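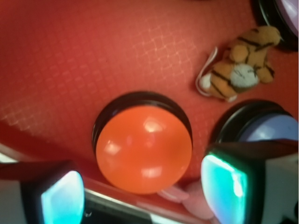

The orange button and its neighbours on the red panel, with the small tiger.

Old games corner opens in Karnness

A games corner with large push-buttons has opened in the community hall at Karnness, next to the reading room. The first evening brought more visitors than the organisers had prepared chairs for, and the kettle had to be filled many times.

The main attraction is a red panel with big, shiny dome buttons. It was put together by Peng, a small repair workshop in Kudham which usually mends radios and coin machines. The workshop lent it to the hall until the end of January, and if people like it the loan can be made longer.

The game itself is simple. Each player has a colour and must press the right button when it is called. Two people can play against each other, or one person can play alone against the clock. A good player needs quick hands, but the younger children have their own slower round, in which the caller waits for everybody. A full round has 20 calls and the highest possible score is 100. On the opening evening the best result was two calls short of this, and the players at once asked for another try.

The workshop chose strong domes because the panel must survive many hands. The orange one is the favourite of the children, and it is also the one which gets the hardest knocks. According to Peng, the domes can be changed in a few minutes if one should crack, and spare ones are kept in the hall office.

The small plush tiger with the white string loop also belongs to the corner. It is the prize that is never taken home – the winner of the evening may choose a name for it, and this name is written in the visitors' book. The next winner may then change it. There was some discussion whether a tiger should have a new name so often, but the children were strongly in favour.

The hall has always had room for games. The oldest part of the building is from 1704, when it was a grain store, and its thick walls are useful now, as the sound of the players does not disturb the readers next door very much. The reading room will keep its quiet hours in the mornings as before.

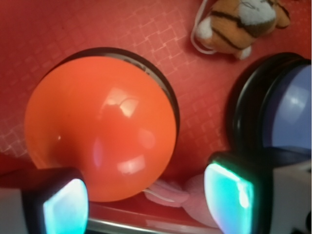 Opening times and how to get there

The corner is open in the afternoons from two o'clock, and in the evenings when the hall has no other booking. Playing is free. Children under eight should come with an adult. Food and drinks must stay at the tables by the entrance, and bags can be left on the shelf there.

Visitors from Pekville can take the bus to the market place and walk up the hill from the stop. For those who come by car there are parking places behind the hall, but the gate is closed at nine in the evening. Groups and school classes are asked to tell the hall office before they come, so that the panel is free for them.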